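**1/** Post-incident thread on the wrist fault from the fridge task. Posting it because two other teams using the same wrist module asked, and the short version I gave them left out the part that matters.

**2/** Setup. Full-size humanoid, right arm does the work, left arm parked at the side. Task is apples from the upper compartment of the refrigerator into a basket on the desk. Policy runs at low rate, joint controller at 500 Hz. Arm firmware is Firitus, safety layer is ours.

**3/** Symptom: on run 16 the right wrist stopped reporting position while the arm was extended. No alarm. The controller kept receiving a valid-looking value, the last good one, and kept treating it as current.

**4/** The hand was supposed to rotate and close. From the controller's side the wrist wasn't moving, so it added torque. From the wrist's side it had moved plenty. It reached the mechanical stop and stayed there, pushing, for 996 ms.

**5/** What ended it was the motor driver's own overcurrent limit. Our safety layer did nothing. It checks position error, velocity and joint limits, and all of them were computed from the frozen value. Everything looked fine in the log until the driver dropped out.

**6/** Damage: one wrist gearbox with a chipped tooth and a bent connector shell. No one was inside the marked zone. Arne Rieger was on the stop button and pressed it after the driver had already tripped. His reaction time was normal. The event was shorter than a person can usefully respond to.

**7/** Reach pose for reference. The failure happens in this part of the workspace, with the elbow bent and the forearm out toward the upper compartment.
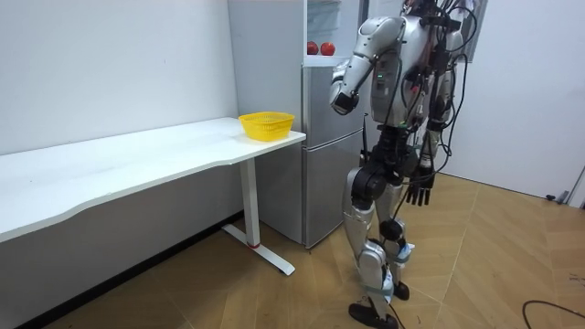

*Right arm forward at the upper compartment, left arm down. Basket on the desk, two apples on the lower ledge.*

**8/** First theory was the policy commanding something silly. Wrong. We replayed the commands into the simulator and the requested wrist motion was small and smooth. Peak command was well under the limit.

**9/** Second theory was electrical noise from the elbow motor. Also wrong. Noise gives you jitter or checksum errors. We had neither. The value was identical to the last bit, sample after sample. Real encoders on a real arm don't do that, even at rest.

**10/** Actual cause, in two parts. Part one is mechanical. The wrist encoder cable had too little slack past the elbow. With the forearm out and the wrist rotated inward it pulled on the connector and opened the data line. In every other pose it read perfectly, including the pose we use for the startup check.

**11/** Part two is software. The Prokix bus adapter holds the last received frame when a node goes quiet. It does set a stale flag. Our driver wrapper parsed the frame and discarded the flag. I wrote that wrapper in December. The flag is described in the adapter manual, in the section I skipped.

**12/** To confirm, we disconnected the wrist motor, held the arm in the reach pose and turned the wrist by hand. Contact was lost on every attempt past a certain angle. Swapped in a longer cable with a clamp at the forearm, repeated, no loss. We then ran 300 cycles of the same motion under power at reduced torque with no stale frames.

**13/** Changes now in place:

- Stale flag is passed through. Any stale joint stops the whole arm within three control ticks.
- Separate check for a bit-identical position while current is above a threshold. It doesn't depend on the adapter telling the truth.
- Torque cap on the wrist lowered for this task. An apple doesn't need what we were allowing.
- Startup check now visits the reach pose.

**14/** The second check has one known false positive: a joint held hard against a fixed object can produce identical readings if the encoder resolution is coarse. On this arm it isn't coarse enough to matter. If yours is, tune the window before you turn it on.

**15/** What we have not fixed: the left arm has the same cable routing. It is disabled for this task. It stays disabled until it gets the longer cable, and the clamps are on order from the shop in Detstead.

**16/** Also open: whether stopping the arm in place is the right response when the hand is inside a compartment. Pavlović argues for a slow retreat along the recorded path. I don't want to retreat using a joint whose position I don't know. For now it stops and holds with the brakes, and a person opens it up by hand.

**17/** If you have the same adapter, grep your wrapper for the status byte. If you mask it off and never read it, you have this bug. Test by pulling the encoder connector with the motor unpowered and watching whether your position topic keeps publishing. Ours did.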